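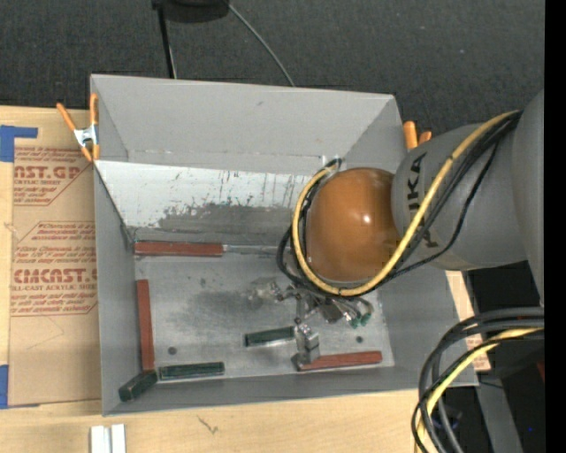 Boxes, Bins and Blocks: How Things Fit Together
Written by Najwa Moussa. Checked by Samer Khalaf.
Jul 6, 2019

Reading level: ages 9 to 12

A container has two sizes. The outside size tells you how much room it takes up on a table or shelf. The inside size tells you how much it can hold. The inside size is always smaller, as the walls have a thickness of their own. A thin sheet metal wall takes away very little. A thick foam wall, like the wall of a picnic cooler, takes away a lot.

This page is about the inside: its shape, its volume, and the way solid objects settle in it.

Volume

Volume is the amount of space something fills. For a rectangular block, volume is length times width times height. A block 11 centimetres long, 7 centimetres wide and 3 centimetres high has a volume of 231 cubic centimetres. One cubic centimetre is the size of a small die.

If you know the volume of the container and the volume of one block, you can divide the first by the second. The answer is the greatest number of blocks that could ever go in. In practice the real number is often lower. Blocks do not melt into each other. Each one keeps its shape, and any space between them that is narrower than a block is lost.

Gaps

The lost spaces are called gaps or voids. Packers spend much of their time making them smaller.

Look at the red and green blocks in the metal bin at the top of the page. Some of them lie along the sides of the floor, and one green block sits diagonally in a front corner. A block placed flat against a wall leaves no gap on that side. A diagonal block leaves a triangle on each side where it does not meet the wall, and another rectangular block cannot fill a triangle.

The same thing happens in a school bag. A lunch box pushed in on an angle leaves odd-shaped pockets around it. Turn it so that its sides line up with the sides of the bag and those pockets join into one larger space. The volume of the lunch box has not changed. The empty space has been moved to one place, where it can be used.

Sloped walls

Not all containers have straight sides. Buckets, laundry tubs and many trays are wider at the top than at the bottom. The slope lets empty containers stack inside one another, and this is called nesting. A truck can carry many more empty nesting tubs than straight-sided ones.

Sloped walls have a cost. A rectangular block pushed toward a sloped wall touches it only along one lower edge. Above that edge is a wedge of empty space. The bin at the top of the page has a sloped panel across the back, and a red block lies at the base of it. A slope can also guide objects. A block dropped on a smooth, steep slope will usually slide down toward the floor.

Friction

Whether a block slides or stays put depends on friction, the force that resists one surface moving over another. Smooth metal has low friction with many materials. Rubber has high friction. If you tip a metal baking tray slowly, a wooden block on it will stay still at first and then slide all at once. Put a rubber mat under the block and you will have to tip the tray further.

Sliding also leaves marks. Metal that has had hard things dragged across it shows scratches, smudges and dull patches.

Try it: the Sidar packing test

This test was written for the Sidar Science Club. You will need a shallow box, a ruler, a pencil and a set of matching rectangular blocks. Dominoes will do.

Step 1. Measure the length, width and height of one block. Work out its volume.

Step 2. Measure the inside of the box and work out its volume in the same way.

Step 3. Divide the box volume by the block volume. Write down the whole number and ignore anything after the decimal point.

Step 4. Tip the blocks in without arranging them. Stop when one sticks up above the rim. Record how many fit – do not shake the box.

Step 5. Empty the box. Pack the blocks in rows, with every block flat and facing the same way. Record how many fit.

Step 6. Repeat Step 4 three more times, for a total of 4 results. They will probably not match. Random packing gives a different arrangement each time.

Compare your numbers with the answer from Step 3. The packed result should be closer to it than the tipped results are.

Words to know

Cubic centimetre: a unit of volume, written cm³.
Friction: a force that resists sliding.
Nesting: stacking containers so that each sits partly inside the next.
Void: an empty space between packed objects.
Volume: the space an object fills.

Next in this series: Why Round Things Waste Space (November)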